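Progress report to the Tarar Fund
Project: home adaptation advice for older tenants, Jeltorer district
Prepared by Sadia Farooqui, 01/10/2024

In this period our team made 50 home visits. The target for the full year is 215, so we are a little behind the plan. The main cause is that Kelly Nuttall joined us only in April, and before this we had one adviser for the whole district.

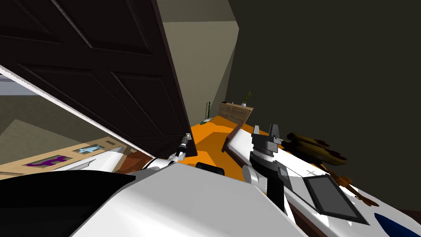
Open door with dark panels, computer-rendered view.

From the small repairs budget of 3000 pounds we have spent 1258 pounds, mostly on grab rails and better lighting for stairs. All invoices are kept by Rukhsana Hashmi and can be sent to you when you wish. 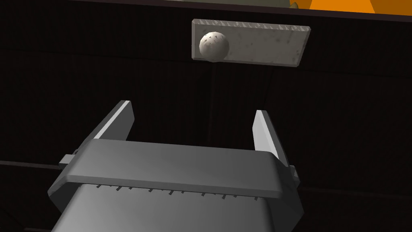

Tenants still wait too long for the second visit. Sohail Rizvi has spoken with the supplier, Griteck, and they agreed to deliver rails every two weeks. We also translated the advice leaflet into Urdu, and the Arabic text is with Aicha Farouk for checking. 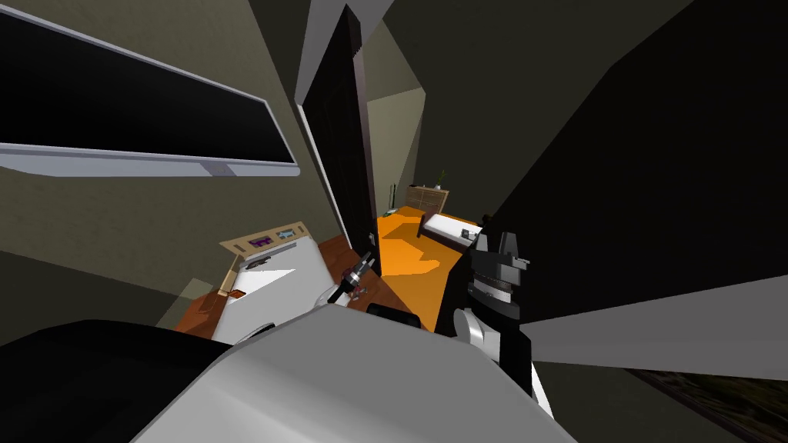
For the next period we ask your permission to move the unused travel money to repairs. We would be thankful for an answer before we place the next order.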